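Intro to Automation, Room 18
Handout 2: notes on the Temba open day

Read this before the lab session. It covers what we saw at the Temba demonstration on January 31, 2020, and what you need to keep from it. Sabine Fuchs ran the morning part and Idrisa Kombo took the questions. If you missed the visit, borrow somebody's notes for the safety talk, which I have left out.

## What was shown

The demonstration had one subject: moving flat parts between trays and a rack. Temba builds this sort of cell for small packing shops, and the one on show was planned for a customer called Darudport. All of the planning is done in simulation first. The simulator is called Tamomik, and visitors watched it on the large screen in the front hall before going through to the shop floor.

Terms used during the talk:

- **Base:** where the arm is fixed. All positions are measured from it.
- **Reach:** how far the gripper can get from the base. It gets worse as you ask for a steeper wrist angle.
- **Pose:** position plus orientation. A tray that has been turned has a different pose even if its center has not moved.
- **Approach point:** a spot above the part where the arm slows down before it goes in.
- **Cell:** the arm and everything it works with.

## The layout

The simulated cell is a small room with the arm on a box pedestal. The pedestal stands toward the left of the gray mat, and the trays are spread over the far half, so the arm has to fold sharply at the elbow and come back across to get over them. The rack is at the back right with flat boards on its slots.
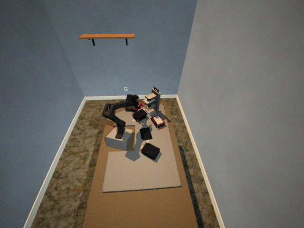 Glenys Kemeys asked why the trays were not simply lined up square to the base, as they would be in any real shop. Sabine's answer was that they would not be. People put trays down by hand and they end up turned a little, so a plan that only works with straight trays is not worth testing. The angles are changed between runs, and the same program has to cope.

Glenys then asked whether a fixture would be cheaper. Idrisa said yes, often, and that Temba tells customers so when the parts never change.

## Points to keep

1. **The rack is the hard part.** A tray is open from above. A slot has to be entered from the side, with the board level, and there is little room for error in height.
2. **Thin boards are hard to grip.** Two fingers need an edge to close on. A board lying flat on a tray may not offer one.
3. **Dark trays are hard for cameras.** Idrisa said this comes up on most sites. The simulator gives exact positions for free — the shop floor does not.
4. **A clean run in simulation proves the path, not the grip.** Friction values are guesses until they have been measured on the real parts.

The test set for the Darudport job had 907 runs. Endang Santoso asked for the failure list and Sabine has agreed to send it. I will pass it on when it arrives.

## For the lab

Work in pairs. Sketch a cell with one arm, one rack and at least one tray that is not square to the base. Mark the approach point for each pick and for each slot you use. Write a short paragraph on which move you expect to fail first and why.

Định Phùng has the sign-up sheet for the bench arm. The Tamomik files are in the course folder under job number 2135. Open them read-only, please.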